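救助刺猬过冬后的放归问题（体重、地点、喂食）

楼主 Ekkachai Sangkhawat
大家好。我是泰国人，在这边住了七年，中文如果有写错的地方，请大家原谅并且指正。
去年入冬前，我在小区后面的排水沟旁边捡到一只很小的刺猬，当时体重是215克。我打电话给 Festden 救助站，他们说这么小的个体不能冬眠，建议我先在室内保温，等春天再考虑放归。现在到了四月，它的体重已经超过400克，每天晚上都很有精神，在箱子里走来走去。
我有三个问题想请教：第一，这个体重是否可以放归？第二，应该放回原来的水沟旁边，还是换一个更安全的地方？第三，放归以后我还应不应该继续放食物？
先谢谢各位的时间。

沟边草
先恭喜，养过冬不容易。体重是够的，但光看体重不行，要看它能不能团成一个完整的球。团不严实的话说明还有问题，瘦或者受过伤都会这样。
粪便看过没有？刺猬肺线虫很常见，最好送去验一次再放。

Ekkachai Sangkhawat
谢谢沟边草。它可以团得很紧，我用手碰它的时候，它还会发出“呼呼”的声音，我想它是不太喜欢我的。
粪便在 Vasylenko 动物诊所检查过一次，是刚捡到的时候，结果没有虫卵。请问现在还需要再检查吗？

沟边草
要的，隔了一个冬天，再验一次放心。

老鱼头
我说句不好听的，早就该放了。气温夜里稳定在十度以上就行，多关一天就多依赖人一天。我之前放的那只，养到一百来天，就因为我舍不得，后来出去以后老往人家院子里跑，见人不躲。

Ekkachai Sangkhawat
我翻了一下记录本，到昨天为止它在我家住了107天。您说的情况我很担心，所以我平时尽量不跟它说话，也不摸它，只在称体重和换垫料的时候才接触。这样做是否足够？

苔藓与蜗牛
足够了，别太紧张。我不同意老鱼头说的“早就该放”，我们这边三月底还有倒春寒，虫子都没出来，那时候放出去吃什么？晚两个星期没有坏处。
地点方面，原则上放回原地附近，它对那一片的气味和路线可能还有印象。但是水沟如果是直壁的，刺猬掉下去爬不上来，建议搭一块粗糙的木板当斜坡。

老鱼头
倒春寒我同意，看地方吧。原地放我不同意，小区里撒老鼠药的那么多，他那条沟旁边就是绿化带，夏天还打药。找个有灌木有落叶堆的公园边上更好。

苔藓与蜗牛
公园里野狗多，也不见得就安全。楼主可以问问物业今年用不用药，问清楚再定。

Ekkachai Sangkhawat
两位的意见我都记下来了。我今天早上问了物业，他们说水沟那一段今年不打药，但是没有给我书面的说明，所以我准备再去确认一次。木板的斜坡我周末可以做。
关于食物，我现在用的是 Pinora 的幼猫粮，泡软以后给它，另外隔天加一点面包虫。放归以后，我打算在灌木下面继续放一段时间，用一个浅的方盘子，这样它容易吃到。盘子大概是这种样子： 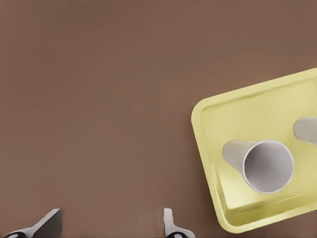
图：浅黄色方盘，边沿高出一圈，四角是圆的

请问这种有边沿的盘子合适吗？还是用完全平的瓦片更好？

沟边草
合适，边别太高就行，小家伙前爪能搭上去就没问题。要选重一点的，太轻的一踩就翻。水另外放一个，每天换。千万不要给牛奶，会拉肚子。

路过的麻雀
插一句，猫粮放外面会把流浪猫全招来。可以找个塑料收纳箱倒扣，侧面开个洞，刺猬钻得进去，猫进不去，盘子放在最里面那头。我在 Gesaston 那边的园艺店见过现成的，但是贵，自己做就好。洞口的毛边记得磨一磨，用胶带包住也行。

老鱼头
喂一两周就停，别一直喂。面包虫也少给，钙磷不平衡，吃多了骨头出问题。

苔藓与蜗牛
这条我跟老鱼头意见一致，面包虫当零食就好。喂食可以看情况慢慢减，先每天，然后隔天。

Ekkachai Sangkhawat
非常感谢各位。我的计划是：先送粪便去检查，同时把睡觉的箱子搬到阳台，让它适应夜里的温度。如果检查没有问题，就选一个不下雨的晚上，天黑以后把它连同旧的垫料一起放在灌木下面。
还有一个小问题，放归之前需不需要在刺上做记号？我看到有人用指甲油。

沟边草
可以不做。真想认的话，在背上几根刺的尖上点一点无味的就够，别碰到皮肤，也别用荧光的。

Ekkachai Sangkhawat
明白了，那我就不做记号了。粪便样本明天上午送去，有结果我再来这里回复。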